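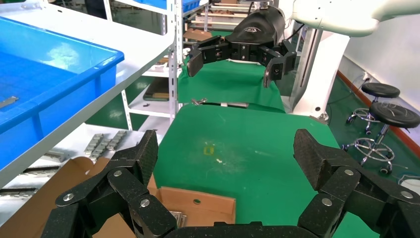

A small-parts workbench is a table set aside for sorting, fitting and packing small pieces of hardware, such as brackets, clips and fasteners. It is found in repair shops, light assembly rooms and many home workshops. The work surface is usually kept clear, and stock is held on shelving close by. Larger or odd-shaped parts go into plastic bins, while pieces that share one shape, like the silver metal brackets on the lower white shelf, can be stacked in rows straight on the shelf. A green mat is a common covering for the bench top.

Surface

Bench mats are made of rubber or vinyl, often in two layers. Anti-static types have a layer that carries charge away to a ground point, and they are used where circuit boards or other sensitive parts are handled. Green, blue and gray are the usual colors. A long bench may be covered with two or more mats laid end to end. Small parts tend to collect at the seam between them, and many shops wipe along it at the end of a shift. Tape is often used on the mat to mark a position for a tray or a fixture – yellow is widely chosen because it stands out on green.

Shelving

Slotted upright shelving is the most common kind beside a bench. The posts have slots at regular steps, and the shelves hook or bolt into them, so the spacing can be changed when bin sizes change. Steel shelves with a painted or powder-coated finish are easy to wipe down. Heavy stock is normally kept on the lower levels.

Containers

Plastic bins come in open-front and straight-sided forms. Straight-sided bins hold more but have to be pulled out or reached into from above. Cardboard boxes are used for incoming stock and for parts that will leave the room soon. Boxes with punched hand holes are easier to lift, though the cardboard around the holes can tear under a heavy load of metal.

Layout in practice

The workshop handbook by Birutė Eglītis, first issued in Bremdale in 2000, gives a layout that is still followed in some small shops. It places the most-used bins within 60 centimeters of the worker and allows no more than eight kinds of part at one bench. Stock is taken from one side and finished work leaves from the other. The Aswood edition of the handbook added a section on labels, with the part number on the front of the bin and a second copy on the shelf edge.

See also: Pegboard; Parts cabinet; Tool crib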